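Standing Things Up: Panels, Blocks and Balance
Hakala Junior Science Pages, Materials and Forces
Written by Oona Hyvönen

A flat sheet is easy to lay down and hard to stand up. The table has a tall, clear panel standing upright on it and some pale pink, flower-like pieces off to one side, and a light brown wooden block is held between two black gripper fingers in front of the panel. These pages explain what keeps objects like these standing, and what makes them fall.

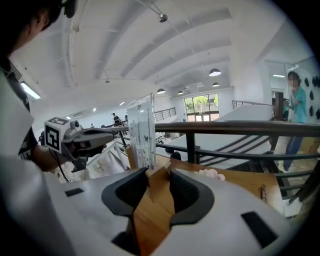 What gravity does to a panel

Gravity pulls down on every part of an object. To make the sums easier, scientists pretend that all of the pull acts at one point. This point is called the centre of mass. In a plain rectangular panel, the centre of mass is in the middle: halfway up, halfway across and halfway through the thickness.

An object stays standing if its centre of mass is above its base. The base is the area enclosed by the parts that touch the table. If the centre of mass moves past the edge of the base, the object tips.

A panel on its edge has a long, narrow base. Side to side, it is very stable. Front to back, it is not. A panel that is 6 millimetres thick has a base only 6 millimetres deep, so its centre of mass has to move just 3 millimetres forward or back before the panel goes over. A bump to the table can do this. So can a draft from a door.

Tall and short

Height matters as well as thickness. Imagine two panels with the same thickness, one tall and one short. Lean both of them by the same angle. The centre of mass of the tall panel is higher up, so it moves farther sideways for the same lean. It reaches the edge of its base sooner. A low object with a wide base, such as a brick lying flat, can be leaned a long way and still drop back onto its base.

How feet help

A foot is a piece fixed across the bottom of a panel. It usually has a slot cut in it, and the panel slides into the slot. The foot sticks out in front and behind, which makes the base deeper.

At our workshop in Arnbridge we made a test panel with a mass of 656 grams. With 2 wooden feet added, the total mass was 730 grams. The feet were light compared with the panel, but they changed the base from a thin strip into a wide rectangle. The panel could then be pushed at the top with one finger and it would rock back to where it started.

Feet do a second job. Their mass is close to the table, so they pull the centre of mass of the whole object down a little. A lower centre of mass is harder to push past the edge of the base.

The slot has to fit. If it is too wide, the panel leans inside it. If it is too narrow, the panel will not go in, or the wood may split along the grain.

Clear, coloured and cloudy

A material that lets light pass straight through is called transparent. Window glass is transparent, and so are some plastics. A material that lets light through but scatters it is translucent. Baking paper is translucent. A material that stops light is opaque. Wood is opaque at the thicknesses used for blocks and tables.

Even a transparent panel can be seen. There are three main reasons:

Some light bounces off the front and back surfaces. This is reflection.
Light bends as it enters and leaves the material. This is refraction.
Light can travel along inside the sheet and come out at the edges.

The third reason explains why the edges of a clear sheet often look brighter than its face. The panel on the table has bright, thick edges, and they make its shape easy to follow. It also has small dark flecks across its lower half. Marks like these can be a help with any clear object, because they give the eye something to find.

Rounded corners

The upper corners of the panel are rounded. A sharp corner presses on a very small area. When a small area carries a force, the pressure is high, and high pressure can scratch a table or hurt a hand. A rounded corner spreads the same force over a larger area, so the pressure is lower. Sharp outside corners are also more easily chipped when a sheet is dropped.

Wood and its grain

The tabletop is wooden, with an orange-brown grain. Grain is the pattern left by the way a tree grows. Most of the tiny fibres in wood run along the trunk, so most of the lines on a board do too.

Wood is strong along the grain and weaker across it. Try this with a craft stick. Bend it gently end to end and it springs back. Its fibres run the long way. If the stick were cut so that the fibres ran the short way, it would snap with much less force.

A block for standing on a table should have a flat bottom. If one corner is slightly long, the block touches the table at only a few points and rocks. Rubbing the bottom on a sheet of sandpaper laid flat on a bench will take down the long corner. The Skarkus method, which we use in all our workshops, is to make a figure eight with the block so that each side is sanded evenly.

Try it: the leaning test

You will need a stiff piece of cardboard, a ruler, scissors, modelling clay and a flat table. Ask an adult to help with the cutting.

1. Cut the cardboard into a rectangle that is taller than it is wide.
2. Try to stand it on its short edge. Write down what it does.
3. Cut two short strips of cardboard for feet. Cut a slot halfway through the middle of each one.
4. Cut two matching slots in the bottom edge of the rectangle, one near each end. Slide the feet on, slot into slot.
5. Stand the rectangle up again. Lean it forward slowly with one finger and measure how far the top edge moves before the card tips.
6. Press a small ball of clay onto the top edge, at the middle. Repeat the measurement.
7. Move the same ball of clay down to one of the feet. Repeat the measurement again.

Record your results in a table with three rows: no clay, clay at the top, clay at the bottom. Use the same feet each time. If you change the feet and the clay together, you will not know which one made the difference.

Most people find that clay at the top makes the card tip sooner. If your result is different, check that the feet are pushed fully into their slots and that the table is level – a marble placed on it should stay where it is.

Words to know

Base: the area enclosed by the parts of an object that touch the surface below.
Centre of mass: the point where all of an object's mass can be treated as being.
Grain: the direction and pattern of the fibres in wood.
Opaque: does not let light through.
Pressure: force divided by the area it acts on.
Refraction: the bending of light as it passes from one material into another.
Transparent: lets light pass straight through.

Next page: Duvitz Bridges and Why They Sag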